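Inicio | Pruebas | Cacharros | Archivo | Contacto

Pruebas > Robots de sobremesa

Escribo deprisa, que mañana devuelvo el kit. El Punen de Clovach, versión de dos brazos. Lo hemos tenido recogiendo botellas, que es lo que promete la caja. Primeras notas.

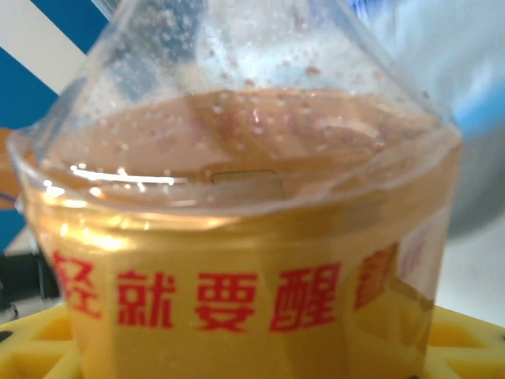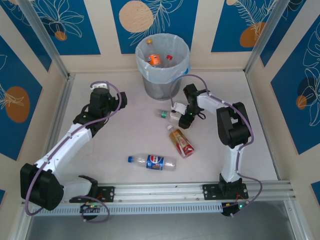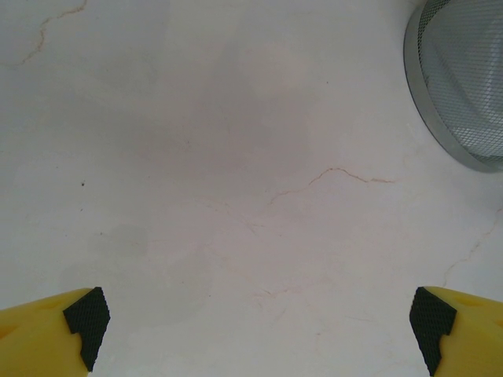
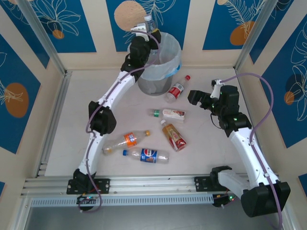

Por Aino Miettinen
14 de enero de 2019

Lo bueno: el montaje. 35 minutos con Niilo leyendo el manual en voz alta. Los dos brazos van al mismo raíl de aluminio y listo. El cable morado es largo y cuelga en bucles, a mi me pone nerviosa. Pediría unas bridas.

Botellas de plástico, bien. Tumbadas también. La de Pepsi y las demás ruedan poco sobre la mesa blanca. Vasos con bebida dentro... ni me atrevo a recomendarlo todavia.

Lo malo: el precio. 3544 euros, y las almohadillas de repuesto aparte. Y el soporte técnico tarda. Anneli escribió en julio por otro kit y le contestaron a los 13 días.

¿Lo compraría? Para un taller o un aula, sí. Para casa no, ocupa media habitación. Me falta probar el modo lento, lo cuento otro día si me dejan quedármelo.

Entradas recientes
- Hájek: la pinza barata
- Burkimora, segunda visita
- Raíles de aluminio, cuál pedir
- Ordenar cables sin perder la tarde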